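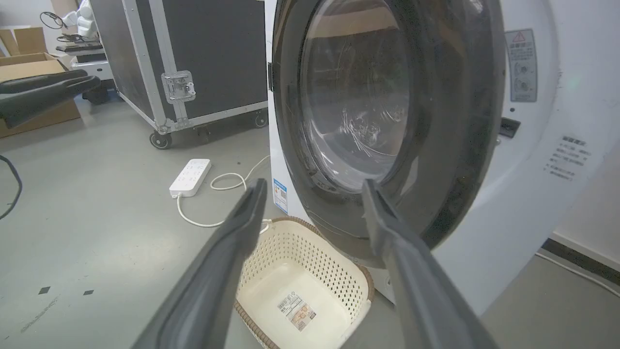
About Rorkex

Rorkex is an independent laundry equipment test house. We measure how front-loading washing machines perform with ordinary household loads and report the results to manufacturers, rental companies and apartment operators. The company operates from a single site in Stubbs and has two departments, Wash Performance and Handling.

Wash Performance

Wash Performance covers soil removal, rinsing, spin extraction, and water and power consumption. Loads are made up from cotton, polyester and blended textiles, conditioned overnight before weighing. Each machine is leveled on a concrete floor and run through a set of unloaded cycles before any figures are recorded. To date the department has completed 3,000 measured cycles. Machines are bought through normal retail channels where the client permits it.

Raw data is stored in Trelon, our in-house records system, and kept for the life of the contract. Clients receive the cycle logs with the report.

Handling

Handling covers the part of laundry work that takes place outside the drum: sorting, loading, unloading, door operation and filter access. The department was set up after rental clients reported that most tenant complaints concerned doors, seals and filters. Its procedure, Prilura, is now in its second revision and contains 201 check items.

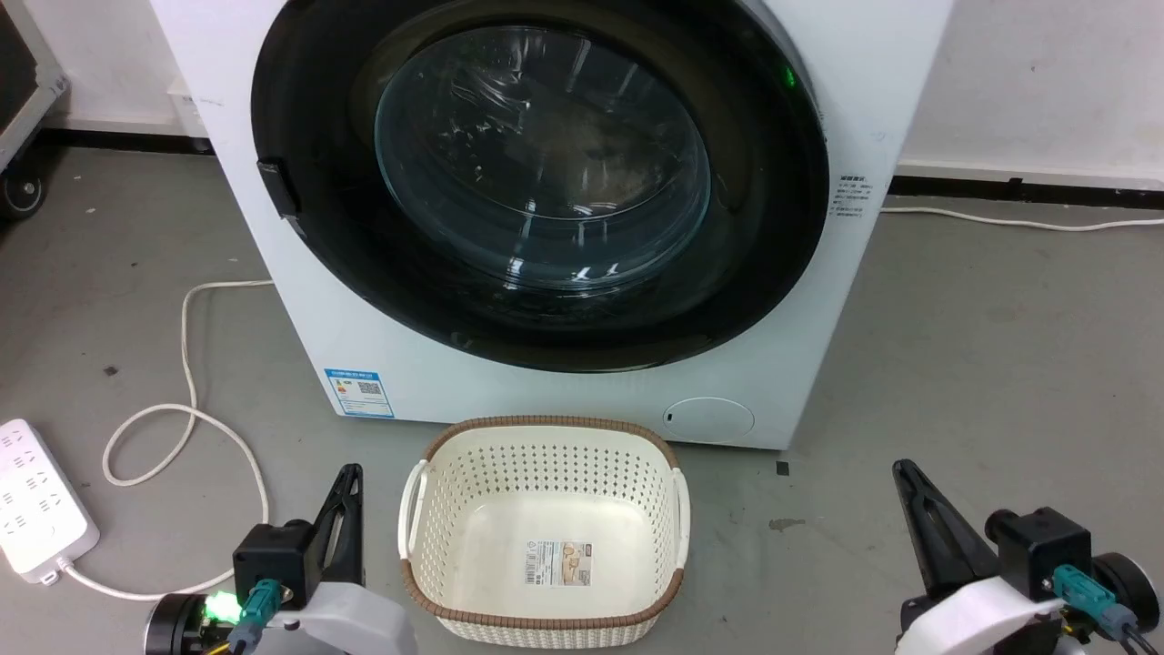
Prilura treats the machine and the basket as one workstation. Reach, bend and door clearance are recorded with the basket on the floor at the front of the machine, the position most households use. Baskets are rectangular and perforated, with a rim and a cut-out handle on each side, and are inspected empty before loading. The round filter cover at the lower right of the front panel is checked for access with the basket in place and again with it removed. Door checks include opening angle, latch engagement and the visibility of the load through the glass.

Reports and Scheduling

A standard report combines both departments and runs to roughly 427 pages with appendices. Handling can be ordered separately. Warning labels and energy labels are transcribed in their original language, with an English translation where needed.

Test slots are assigned in order of deposit. The site closes for calibration in October. Machines left after testing are held for collection, then sent for parts recovery.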